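Chapter 4
The Board on the Bench

Every workshop has one surface that does more work than the rest. It may be a thick slab bolted to a frame or a plain board laid across whatever happens to be underneath. Papers are set out on it, parts are lined up on it, and sooner or later something is dropped on it. This chapter is about that board: how to choose it, how to finish it, how to read the marks on it, and how to keep small work in its place while you are busy with something else.

The earlier chapters dealt with the bench itself and with the metal profiles many benches are now made from. Slotted aluminium is strong and easy to fix things to, but it is a poor place to put down a sheet of paper or a small block. The slots catch edges and swallow screws. A wooden board laid over the middle of the bench solves most of this.

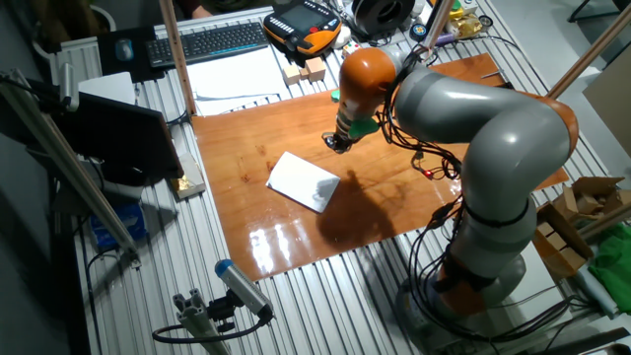 Nakpan, March

I wrote the first notes for this chapter in the long room at Prullerach, where the bench is shared and the board has a good coat of varnish. On a shared bench the board tends to stay clear and the clutter moves to its borders. The keyboard and mouse go on the far side, with the papers in front of them, and the monitor stands at the left. Small wooden cubes get pushed up together where they won't roll or be knocked. It is a sensible habit. If a thing is not being used on the board, it should be beside the board.

4.1 Gloss and glare

Varnish protects wood from grease, ink and the odd spill. It also shines. Under ceiling lamps a glossy board throws back bright streaks, and a white card lying on it can do the same. For someone reading small print or lining up an edge, this is tiring after a while.

There are two simple cures. One is to move the lamp so that the reflection falls away from your eyes. The other is to rub the varnish down with fine paper until it is dull. Jirayu Duangkaew, who taught bench work at Ravmont when I was a student there, had us try the first before we were allowed near the second. A lamp can be moved back. Varnish that has been rubbed through has to be done again.

Wipe marks are a separate matter. They show up only where the light strikes the gloss, so you may work at a board for months without noticing them. Tilt your head, find the bright patch, and look into it. 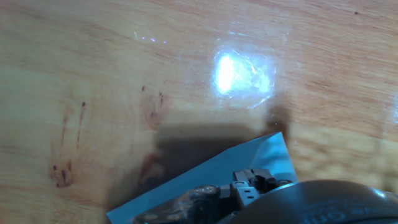
Marks in the wood fall into two groups. The first belong to the tree. Knots are the most common of these, usually darker than the wood about them, and the grain often bends as it passes. They do no harm in a board of this kind unless they are loose. Press each one with a thumb. If it moves, fill it before you varnish.

The second group come from use. Scratches, stains and dents can look much like natural marks from a distance, and old ones are often hard to tell apart even close up. Try a fingernail drawn lightly across the mark. If the nail catches, the surface is broken and moisture can get in. If it runs over smoothly, the mark is under the varnish and can be left alone.

It helps to keep a record. At Priseo the students draw the outline of the board on squared paper and pencil in every mark they find, then check it again at the end of the term. One year's drawing had 39 marks on it. Most of them were knots.

4.2 Paper on wood

Paper behaves badly on a glossy surface. It slides at a touch, and a sheet that has been rolled or kept in a damp cupboard will lift at one end. Tape holds it but leaves a residue. For short jobs a small flat block on the sheet is enough, and it can be shifted as the work goes on.

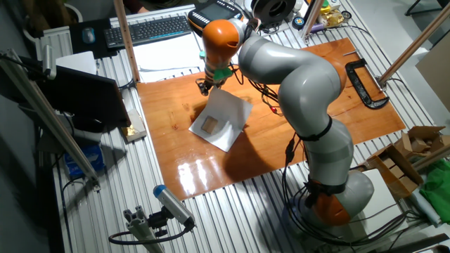 Put the weight on the part of the sheet you are not using. One block will hold a sheet down but may not stop it turning, so if the angle matters use 2, set well apart. Check that the underside of the block is clean and free of grit before it goes anywhere near a drawing.

For longer jobs, use a clamp. A C-clamp at the rim of the board will hold a straight strip of wood, and the paper can be pushed up against that. Put a scrap of card under the foot of the screw, or it will print a ring in the varnish. When the clamp is not needed it can lie on the board well away from the paper – but lay it down, don't drop it.

Exercise 4.1 asks you to lay out your own board and mark its working area in pencil. Leave a hand's width clear on every side. You will need a rule, a soft pencil and a sheet of paper up to 84 centimetres long.

Shares: 100

Comments

Bench_Pea: We use this chapter with the first years. The fingernail test is the bit they remember.

oldmortise: I'd go for oil over varnish every time. No glare and you can patch it in an afternoon.

Tilda R: oldmortise, fine for a joiner, but oil comes through on drawings. We tried it and went back to varnish.

Bench_Pea: Is there an answer sheet for Exercise 4.1? The link at the end of chapter 3 goes to the wrong page.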